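Search this site Search

Workshop notes: curved panels and the grey-green finish

Members using the Skerton workshop have asked how the curved panels should be cleaned and stored between jobs. Gertraud Auer has revised the sheet kept by the door, and the main points are given below.

Wipe each panel along the curve with a soft cloth, starting at the lower end. Do not use scouring pads. A satin surface marks easily, and rubbing in circles leaves a patch that shows under side light. Grease can be taken off with warm water and a little washing-up liquid.

Store panels on the padded rail, upper edge clear of the wall. The rail takes panels up to 542 mm deep - anything larger goes flat on the lower shelf. Labels go on the back only. Stock for the Warport job is listed under 2149 and should be kept apart from general stock.

Check the top edge by sighting along it from one end. Small dents are easier to find this way than by looking at the face.
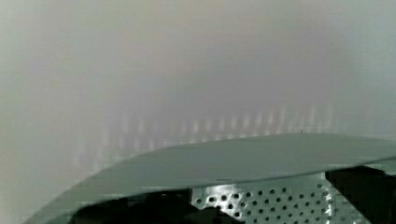

Upper edge of a curved panel, grey-green finish.

Touch-up paint is held by Laiba Sial. Please return part-used tins with the lid pressed down fully. Queries on storage to Ehsan Siddiqui, extension 58.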